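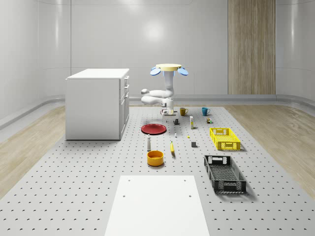
Simulation has become the usual first stop for testing robot control policies, mainly on grounds of cost. A physical arm can run a few dozen supervised trials in a day, and every trial ends with a person putting the objects back. A simulated arm resets in under a second. The open question is how much a simulated score says about the same policy on real hardware, and a team at the Gradesdale lab has spent the past year on one part of it: whether the position of the camera changes the ranking of policies. Their test scene is deliberately busy. A white arm works over a gray pegboard that holds a red plate, two mugs, a banana, a bowl, a bottle and two crates, one yellow and one black, with a white cabinet at the left edge.

The method, called Dusside, is simple to state. Each policy receives a written instruction, such as moving the banana into the yellow crate, along with images from the simulator. The same instruction is then repeated with the same object layout and the same random seed, but with the policy's camera input switched from a wide view of the whole board to a view close to the arm. Because nothing else in the run differs, any gap between the two scores can be assigned to the camera.

Earlier comparisons tended to change several settings at once. Lighting, camera height and object placement were all drawn at random, and the results were averaged. Averaging gives a fair overall score but hides the source of a failure. Dusside keeps runs in matched pairs and reports the difference within each pair. The published set has 1,085 pairs, covering 18 instructions.

The results were uneven. In 379 pairs the policy finished the task from one view and failed from the other. Most of those failures were in placing. Policies generally reached the correct object from either view, closed the fingers on it, and then released it short of the target or against the rim. The team attributes this to depth error, which costs little during the approach and a great deal in the last few inches.

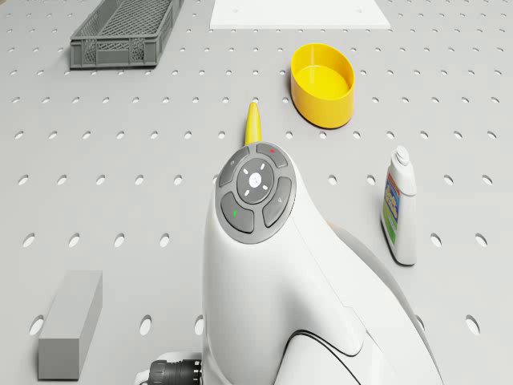

Occlusion was the second cause, and it is easier to measure. The simulator knows the full shape of every object, so it can compute what share of each one is hidden at a given time step. Dusside logs that number next to the policy's output. In close views the arm itself is the main obstacle. Its white shell and round dark control panel can take up the center foreground, leaving only the rounded tip of a yellow object showing above the panel while the bowl and the bottle remain in plain sight. A policy that picks targets by color alone has two yellow candidates in such a view, and the bowl is by far the more visible one.

The log shows how policies respond. Of the split pairs, 224 involved a target that was more than half hidden at the moment the policy committed to a grasp. Policies with a short memory of past images did better on these, as they could carry forward a position seen before the arm moved in. Policies working from a single image often switched targets partway through the motion.

Flondex, which builds the simulator, has added the hidden-share log to its standard output. Benavides, a maker of sorting cells for warehouses, plans to run the paired test on its own layouts starting in July — with bins in place of bowls and mugs.

Some limits apply. All of the reported runs are simulated, and the paired design says nothing about sensor noise, worn fingers or a camera that has been bumped out of line. The rendered surfaces are also cleaner than those in a working lab. A smaller set of runs on a physical arm is in preparation, using a matching pegboard and the same written instructions. The team will score those runs by hand.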